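Sorting trays, part two: dividers and where they go

The first batch of small-parts trays went to Nallside in December, and the notes that came back were mostly about the dividers. Malou Bjarnason wanted fewer of them. Thitima Nilsuwan wanted them movable. Decha Wongsuwan sent a sketch with no dividers at all down one side, for things longer than a pencil. I have been working through these in order and this post covers the layout only. Finish and stacking can wait.

The starting point is the same as before: a shallow rectangular tray, thin wooden partitions, cells of mixed size. Shallow matters more than I first allowed for. In a deep cell, small washers collect in the corners and have to be tipped out. In a shallow one they can be pushed up the wall with a fingertip. I have settled on a wall height that a fingertip clears without the knuckle touching the opposite partition, and I no longer change it between versions.

Partition thickness is a compromise. Thin stock gives more usable floor but moves when the joint is cut loose. I cut the cross-halving slots slightly tight and ease them with a flat file, two strokes per side, then test. If the pieces go together under thumb pressure and stay put when the tray is turned over, the slot is right. Glue goes only at the ends, where the partitions meet the outer wall. The crossings stay dry so that a broken piece can be replaced without taking the rest apart.

Cell size took longer. Equal cells look orderly and work badly. My own stock is 164 kinds of fastener and fitting, most of them in quantities that fit in a palm, with a few that come by the box. After sorting the lot on paper by volume, I dropped the even grid and went to small cells along one side with larger ones opposite.
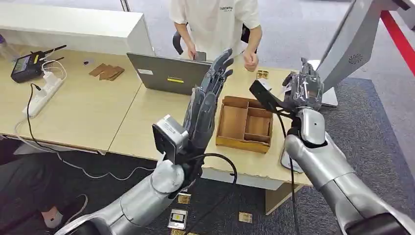 Should every cell in a parts tray have a label?

Only the ones whose contents look alike. M3 and M4 washers need labels, and so do screws that differ by a couple of millimeters in length. Springs, wing nuts and cup hooks can be identified from across the room, and a label there is one more thing to keep current.

Where labels are used, I put them on the top edge of the outer wall and never on the partitions. A partition serves two cells and the label always ends up being read for the wrong one. Paper tape is adequate. I write in pencil because cells get reassigned, and pencil on paper tape has lasted longer for me than the marker I used before.

Filling order is worth a note. The large cells go first, with the tray flat on the table, then the small ones working away from the hand. Going the other way means reaching over full cells, and a sleeve will find them. Awuor Ndung'u fills hers with a folded card as a chute, which is slower per cell but spills less. I have copied this for anything under 3 mm.

Two faults remain. The first is that the longest partition bows a little in dry weather, enough to open a gap at the middle crossing. I have tried stock from a different board and will report back when the heating has been on for a while. The second is the corner cell nearest the hand, which is too narrow for two fingers. Manee Jitpraphai suggested moving that partition over by its own thickness. I have cut one that way and the change is larger in use than it sounds, although the cell next to it now only just takes the cup hooks.

Decha's open side is next. It needs one long partition with nothing crossing it, so the bowing has to be dealt with first. I have two offcuts weighted flat on the shelf and a third left loose for comparison.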